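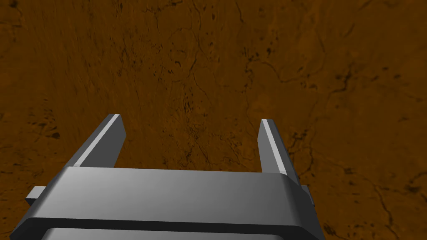
How often should I check the stats for my shop's website? Once a week is plenty for most small sites. Daily numbers jump up and down too much to tell you anything, and monthly is too late to catch a broken order form.

The tips on this page are for people who run a small business website from a home workshop or a kitchen table. They cover the routine jobs, the ones that get skipped when orders are piling up. Last updated 2020-10-15.

## Keep a change log

Use a paper notebook or a plain spreadsheet. Every time you change something on the site, write down the date, the page and what you did. When visits drop or a page stops working, look there first. I keep mine next to the packing tape so I see it every day.

Two lines per entry is enough:

- Page and date
- What changed, old wording first

## Tag the links you send out

If you put a link in an email newsletter or on a printed card, use a tagged version of the link so visits from it show up separately in your reports. Pick your names once and stick to them. Most reports treat "Newsletter" and "newsletter" as two different sources, so use lower case for everything and hyphens in place of spaces.

My list is short: newsletter, box-card, market-sign, invoice. The box-card link goes in with every order shipped from the Urkden store, and it brought in 55 visits in August. The market sign brought in 5, and I stopped paying to reprint it.

Don't tag links from one page of your own site to another. That makes a returning reader look like a brand new visit and wipes out where they came from. 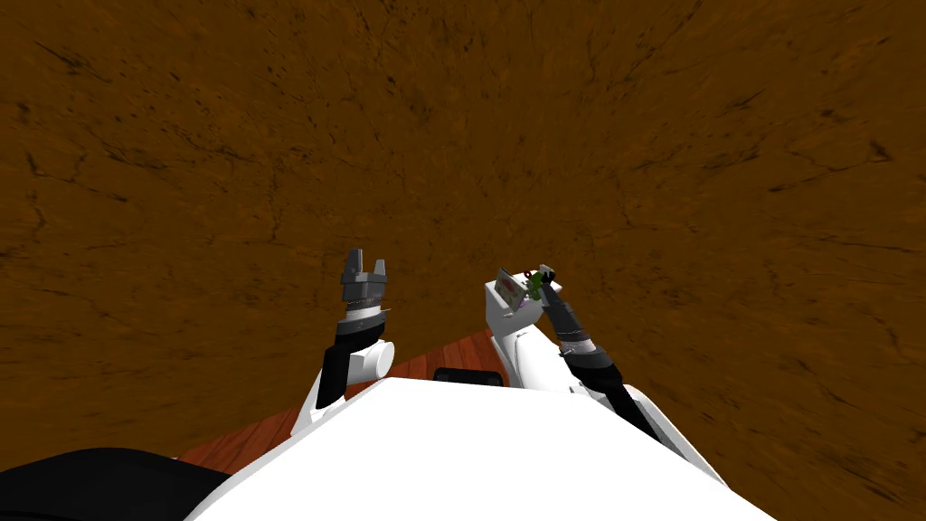
What size should product photos be before I upload them? Aim for files under 200 KB each, saved as JPEG, and no wider than the space they will fill on the page. Large files are the usual cause of a slow page on a phone.

Resize before you upload. Shrinking a picture inside the page editor often leaves the full file loading in the background. Do one product first, check it on a phone with the wifi turned off, then do the rest in a batch.

## Test your own forms

Send yourself a message through the contact form on the first of the month. Place a small order too, if your checkout lets you cancel it. Check the spam folder for both. The form on our Datow page sent everything to an old address for 29 days before I noticed, and some of those people had gone elsewhere by then.

Things to check while you're at it:

- The phone number, on every page it appears
- Opening hours, including holidays
- The shipping table
- The year in the footer
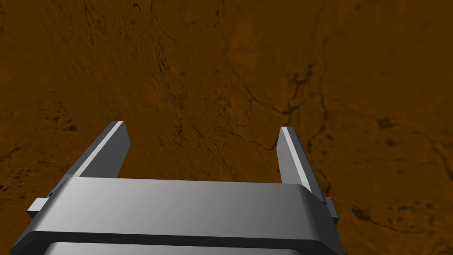
Old pages need the same kind of check. When you stop selling something, don't just delete the page. Redirect it to the closest product you still carry, or leave it up with a line saying it's discontinued and a link to something similar. We did this with the Stetuditz range and people still land on those pages from search.

## Passwords and backups

Keep the domain login, the hosting login and the stats login in one password manager, and make sure a second person can get in. Write the domain renewal date on the kitchen calendar - the reminder emails are easy to miss.

Download a backup before any update to the site's software. Keep the last three and throw out the older ones. Once a year, open one of them and make sure the files are all there.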